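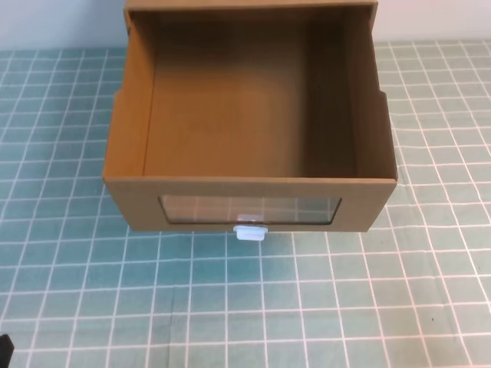

Cardboard drawer on the grid cloth, nothing in it.

7/15/20, battery bench

Back on the packs for the Bimovell truck. Charged the two old ones last night at 1C and both came up fine, but the left one (the one with the green tape on the lead) is puffier than I remember. Not scary puffy, more like a pillow somebody sat on. Put it on the checker this morning and the third cell was lagging again, same as last time. I balanced it twice and it drifts right back after a run, so I'm calling it. It goes in the discharge bucket and then to the recycling place next time one of us drives out that way.

The new Grisska 2000 mAh pack is a nicer story! It showed up at storage voltage with all the cells reading the same, and the plug is the right way around for once (still checked it with the meter before I put it anywhere near the speed controller, please keep doing that). First full charge on the Ritstead charger put it at 98 percent and then it sat there for ages topping off. I nearly pulled it early. Glad I didn't, the last bit is all balancing and that's the part I want on a new pack. 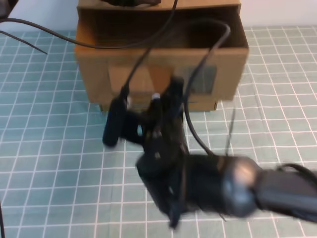
Took the truck out to the lot after lunch with the tall pinion still on. Got 32 minutes of mixed driving before the low voltage alarm went, mostly half throttle with a few silly full pulls when the lot was clear. Pack came back warm but I could hold it in my hand no problem. Motor was hotter than I like. I think that's the gearing and I'm going to drop a tooth or two before the next run so we're not blaming the battery for it.

Cells after resting on the bench for an hour were all close together, third one a hair low. Wrote the voltages on masking tape and stuck it on the pack. If you run it, add a line to the tape, don't start a new piece, we ended up with three on the old one and couldn't tell which was first.

Also tried the Rugemalira connector on the spare lead. Solders easily, grips hard, almost too hard, I had to wiggle it off with both hands and I'd worry about somebody yanking on the wires instead. Leaving the truck on the old style for now.

To do: smaller pinion, new foam for the battery tray (the old strip is mashed flat at the back), move the alarm up one notch. Charger fan is making that ticking noise again. And we're out of heat shrink in the wide size, I used the last of it on the spare lead.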